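Home Tickets Knowledge base Contact Log out

Turnout messages reach Atholm station late, or twice, or both

Product: Parnolik station alerting
Site: Atholm, with Wultau as the backup
Raised by: Ronja Lindqvist
Handled by: Carola Tiedemann, Blomqvist support
Status: closed, under protest

Ronja Lindqvist
When control sends us a call, the bells go off on time and the printed slip turns up later. Last night's was a chimney fire. The crew left with an address taken down over the radio on the back of a glove packet, and the slip arrived while they were putting the ladder up. A second copy followed, presumably in case we had enjoyed the first. The wall screen in the watch room shows the message when the slip prints, so I don't think it's the printer. We have already changed the printer, which is how I know.

Carola Tiedemann
Thank you, Ronja. Could you send the log from the alerting box for that call, and tell me whether Wultau saw the same thing? Please don't restart the box until you've saved the log, as a restart clears it.

Ronja Lindqvist
I restarted it this morning. Your phone line told me to.

Carola Tiedemann
Ah. Then we'll wait for the next one. I've had a word with the phone line.

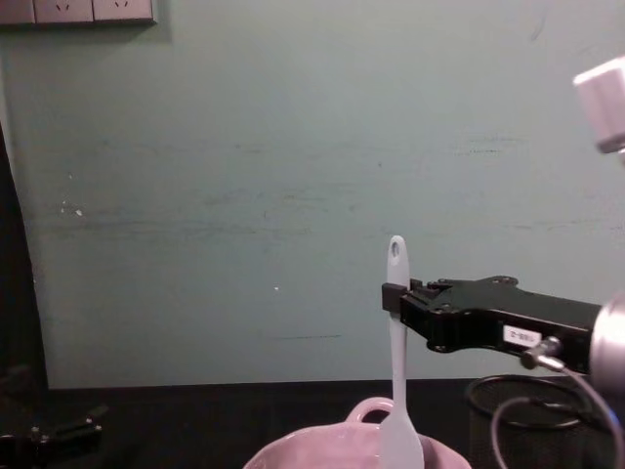

In the meantime I've turned on the longer log at your end. It will survive a restart, a power cut and the phone line. Please have the watch room write down when the bells go and when the slip comes out, by the same clock if you can manage it.

Ronja Lindqvist
We have two clocks in the watch room and they haven't agreed since August. I'll pick one.

Next call was a bin alight behind the chip shop. Bells on time, slip 300 seconds later, which I know because Nadège Aubert stood over the printer with a stopwatch and a face like thunder. Log attached. Wultau got theirs straight away and rang to ask if we were all right.
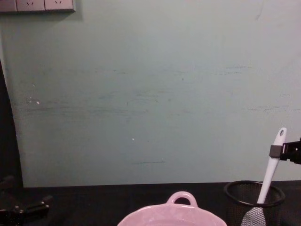 Scuff marks on the green wall, socket panel top left

Carola Tiedemann
That number is very helpful. 300 seconds is the time the box waits before it gives up on a line and tries the other one. So the message goes out on the main line, gets no answer, sits there for the full wait and then comes round by the backup. The main line wakes up and delivers its own copy, and there's your second slip.

The bells use a separate circuit, so they carry on regardless.

I've passed this to Ya-wen Hsueh, who looks after the lines. Please don't change any settings for now.

Ronja Lindqvist
Nobody here would dare. The settings page asks for a password that was written on the old printer.

Ya-wen Hsueh
Looked at the log. The box does get a reply on the main line, but it's error 400, meaning the other end thinks our message is badly formed. Version 3 of the box software treats that as silence and waits. It should try the backup at once. That part is our fault.

Why the message is badly formed is another matter. Does your station name in the settings have anything odd in it? I can reset the password.
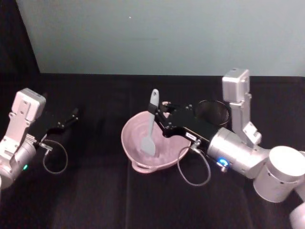

Pink bowl between two robot arms, black cloth on the table

Ronja Lindqvist
Password received, thank you. The station name is "Atholm" followed by what I took to be a smudge on the screen. I cleaned the screen. It's a very small apostrophe.

Ya-wen Hsueh
Please delete the apostrophe, save, and send a test message from the Test page. Choose "slip only" or you'll ring the bells.

Ronja Lindqvist
Deleted and saved. I did not choose "slip only". The crew were very quick and I've told them it was a drill.

Slip came out in 16 seconds, one copy. 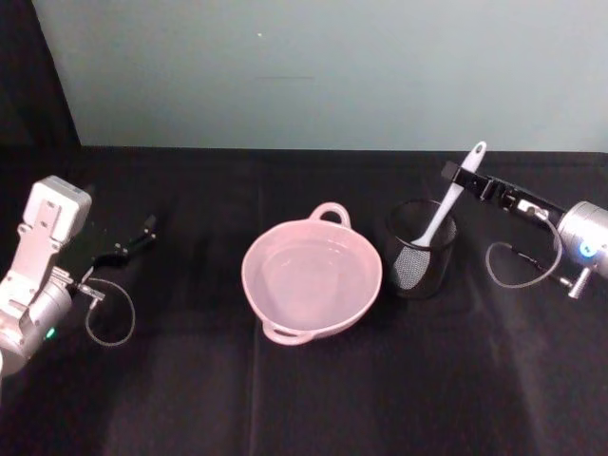 Kitchen items on the black cloth, pale wall behind

Carola Tiedemann
Good. 16 seconds is normal for that printer, which is a slow starter. Hsin-yi Chiang has the fix for the waiting fault and it will go into the next update – until then, any bad reply on the main line will still cost you the full wait, so keep taking addresses over the radio.

Are you happy for me to close this?

Ronja Lindqvist
Not really. I'd like it left open until the update is in. A slip that's five minutes behind the engine is only good for the scrapbook.

Carola Tiedemann
Understood. The system closes tickets by itself once a test passes, and I can't stop it. I've opened a new one in your name for the update and linked it to this one. Hsin-yi will write to you there.

Ronja Lindqvist
I've had the email saying this is closed. I've had it twice.

Last updated: April 2019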